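Home | Browse A–Z | Topics | Recent changes | Contribute

Play food

Play food is the general name for toys made to look like things people eat and drink. It is used mostly by young children in pretend cooking, shopping and tea parties, and is sold either as loose pieces or in sets with plates, pans and cutlery. Pieces are made from wood, plastic, card, wax, felt and other fabrics. The term does not normally cover shop display food, which is made for adults to look at, or dolls' house food, which is too small to be handled in the same way.

History

Small copies of food were made for dolls' houses long before children had pieces in full size. Early examples were often shaped from plaster, wax or dough and painted by hand. They broke easily and were kept for show. Sturdier toys came with the spread of toy kitchens and toy shops, which needed stock for their shelves. Wooden fruit was common, along with printed tins and packets copied from those in the family larder.

Moulded plastic made play food cheap, and by the later twentieth century most nurseries had a box of it. Fabric pieces were at first mainly home-made. Patterns appeared in craft magazines, and felt was popular because a cut edge does not fray and can be left without a hem.
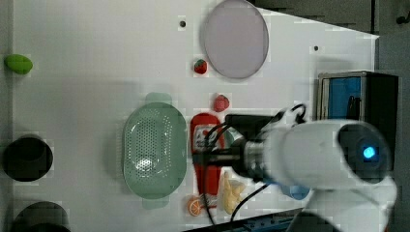 Materials and making

Wooden pieces are turned on a lathe or cut from flat board, then painted. Some are made in halves joined with a hook-and-loop pad, so that a child can "cut" them with a blunt toy knife. Plastic pieces are either hollow, and light enough to float, or solid and rather heavier. Hollow pieces with a small air hole can take in water and are difficult to dry out.

Soft pieces are sewn from panels and filled with polyester stuffing. Round fruit such as apples and oranges needs several curved panels — usually 6 or 8 — to keep its shape. A strawberry is simpler. It can be made from a single fan-shaped piece rolled into a cone, gathered at the top and closed under a green cap. The seeds may be printed, stitched or left out altogether. 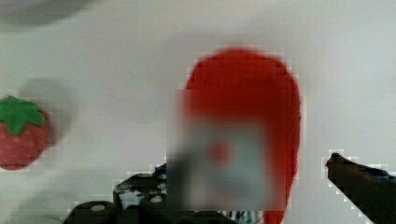
Soft toy strawberry with a green leafy cap.

Use in play and teaching

Children begin to pretend to eat and to feed others in their second year, and play food is often among the first props they are given. In nursery classes it is used for sorting by colour, for naming words and for early number work. Speech therapists use it for the same reasons. Tia Lightfoot, who taught at Hotunby Infant School, kept 20 pieces in a shopping basket and changed them each March to match what was growing in the school garden.

Safety

Toys for children under 3 must not have parts that can come loose and be swallowed. Stalks, leaves and buttons are the usual weak points on soft fruit. Wooden pieces should be checked for splinters and flaking paint.

Collecting

Older wax and plaster pieces are collected, though few survive without chips. The Fallanley Toy Museum holds a grocer's shop with its original stock, given by Roy Bunting.

See also: Dolls' house; Toy kitchen; Pretend play

Page last changed 12 November 2025

We use cookies to remember your settings. Accept | Manage choices

Contact us | © Covlow Reference | Back to top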